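Gripper drops out after cable moves, ring light still green

Mbali Swanepoel
Three-finger gripper on a Stakeo arm, picking wooden blocks. Stops dead mid-grip, over 9 times since May, block drops. Log just says comms lost. Restart and its fine for a bit. Safe to keep running?

2 replies

Grasow
Had this. Connector at the wrist, nearly always. Power off first - then reseat it, and leave slack in the loop so it doesnt pull when the wrist turns. Mine has a green ring on the wrist as well, tells you nothing about the fingers. Keep hands out till its sorted.

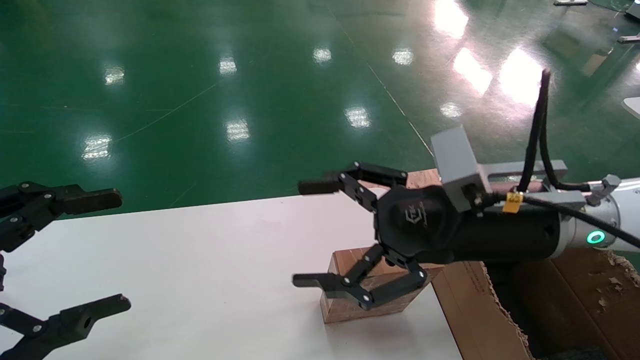
Bermúdez
Try new firmware? Worked for me, think it was version 3.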